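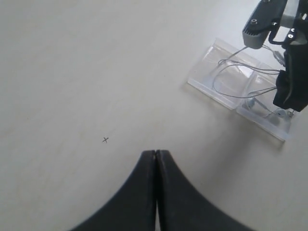
Who sets the staffing level on a live deal? The staffing desk sets it, on the basis of the hours logged in the previous two weeks, and the deal captain can appeal once.

Print this page | E-mail this page

Sat 26 September
By Kristof Visser

Speaker notes: Protected time and analyst staffing at Wisent

Opening (two minutes, no slides)

Introduce myself and Geert Smits. State the scope: first- and second-year analysts in advisory. Traders and research are outside the policy and I will not take questions on them. The policy took effect in March.

1. What the rule says

Analysts are off from Friday evening to Sunday noon unless a deal is marked live. A deal is live when there is a signed engagement letter and a filing or bid date within 12 business days. A pitch is never live. Pause on this point. Most of the disputes Geert handled in the spring were over pitches.

An exception needs a written request from a managing director before Thursday close. The request names the analyst, the task and the expected hours. Requests that say "general support" are returned.

2. How hours are recorded

Analysts log time in Tandlow by deal code. The staffing desk reads the log on Monday morning. Any analyst with more than 20 weekend hours in a month is taken off new assignments until the total resets. Mention that the reset is by calendar month, so a heavy last weekend and a heavy first weekend do not add up. We know this is a gap.

Time spent waiting for comments counts as work. The first draft of the policy left it out and the logs came in too low to be of use.
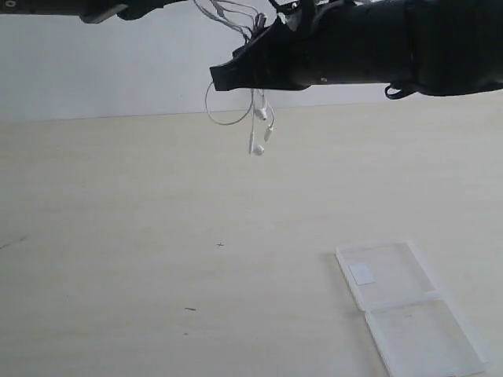
3. The Van Beek mandate

Use this as the worked case. It was a sell-side job with two bidders and a data room that opened late. The deal went live on a Wednesday. Four analysts were assigned, and together they logged 540 hours before signing. Under the old arrangement two of them would have carried it. The second pair cost us a slower handover, and the model had to be rebuilt once when version control failed. Give both sides.

4. Points still open

Formatting work sent to the Detumberg office overnight: it cuts late evenings, but someone here has to check it at seven. Checking time has no deal code yet.

Bonus treatment. Hours are not an input to the year-end rating. Expect a question from the floor; refer to Geert.

Close with the request for comments on the draft for next year. Written comments only, maximum 300 words.

Contact the staffing desk | Copyright Wisent | Back to top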